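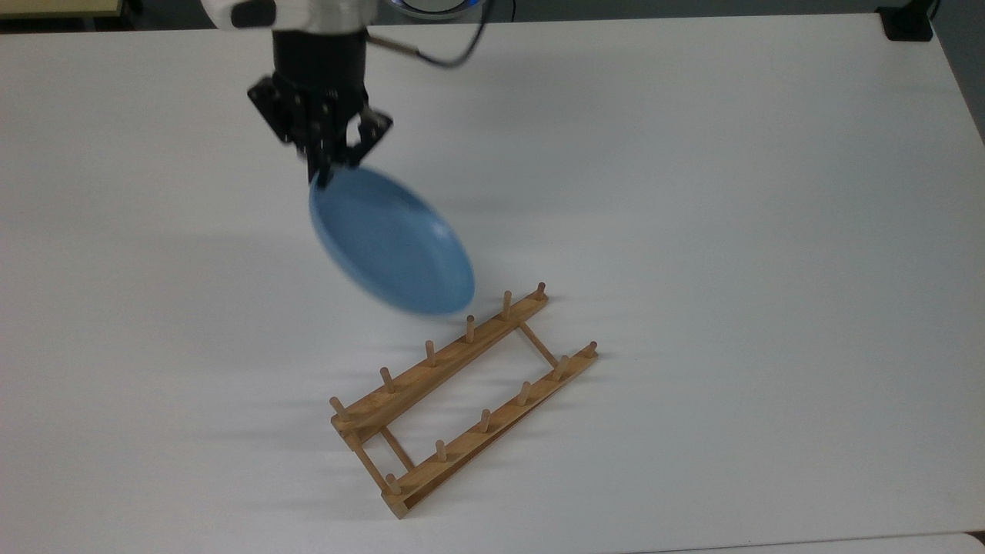
Spring has been a very good stretch for the shared kitchen at Zornolov, and I want to get the news to you before the next payment is discussed. Your grant was meant to replace the worn-out tableware and give it a proper place to live, and most of that work is now finished. The light blue plates are in, round ones with a shallow well and a raised rim, and they go with the wooden racks we chose, the kind with two long rails and two rows of upright pegs to hold each plate on its edge. I am so pleased with how they look together! The old stack of mixed white and brown plates has gone to Prulledard, who were glad to have it for their summer camp.

Tableware

We ordered the plates through Nerkora in March. Griet Verbruggen compared three suppliers, and Nerkora was not the cheapest, but they let us borrow samples for a week and agreed to sell us single replacements later on. Two plates from the first box had chips in the rim and were swapped without any fuss. Bowls in the same blue are on back order. I had hoped to have them for this report, but the date has slipped twice and I would sooner give you the real state of things than a guess.

Cups are still the old ones. Kobe Dekker did a count of what we have left and found 19 without cracks, so we can get through the rest of the season with those and leave the cup money alone until fall.

Racks

This was the part people had the most opinions on. The metal rack by the old sink had rusted, and plates leaned on each other and slid forward. Marloes Jacobs brought in a few wooden ones to try and we spent an evening loading and unloading them, with a fair amount of debate over how wide the gap between pegs should be (the soup plates were the trouble, as always). We settled on racks that keep the plates apart and leave an opening underneath for air. There are now 3 of them. Agnes Solberg has asked that they get a coat of food-safe oil twice a year, and that is on the kitchen calendar under her name.

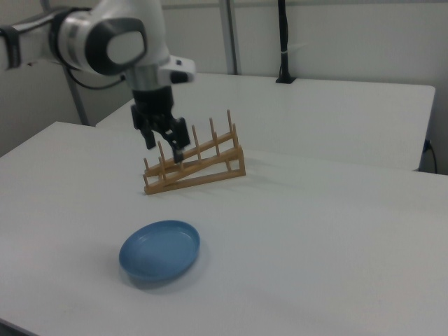

One of the wooden racks with no dishes in it, and a blue plate on the white table in front.

Tables and layout

The white tabletops were the other big item. They have a smooth matte surface that wipes down quickly, and they make the whole kitchen feel brighter. Jelle De Graaf drew up a plan that puts drying and stacking near the serving side, so the people washing and the people setting out are no longer squeezing past each other with their arms full. We tried it at the Talebi lunch, which had 18 guests, and the last plates were put away well before the coffee was finished. On the old setup that would have taken us deep into the afternoon.

One thing we would change: the drawer units arrived taller than listed, and they do not fit beneath the tables. They are standing against the wall in the pantry for now. Jelle thinks he can take the feet off and gain enough room. If that fails, we will return them and come back to you with a new line for storage.

Money

Tableware and racks both came in under budget, tables slightly over because of the delivery charge for the upper floor. Overall we are inside the total. Griet has the receipts in order and will send copies along with the signed form. We would like your okay to move the small amount left on the rack line over to shelf liners and labels.

Still to do

The bowls, the drawer units, and a short washing-up guide to hang by the sink. Marloes has a first draft of the guide and it is already shorter than mine was. We also want to run a second session for the new lunch crew so they learn the layout before the busy weeks start. You would be very welcome to come by for that one and stay to eat.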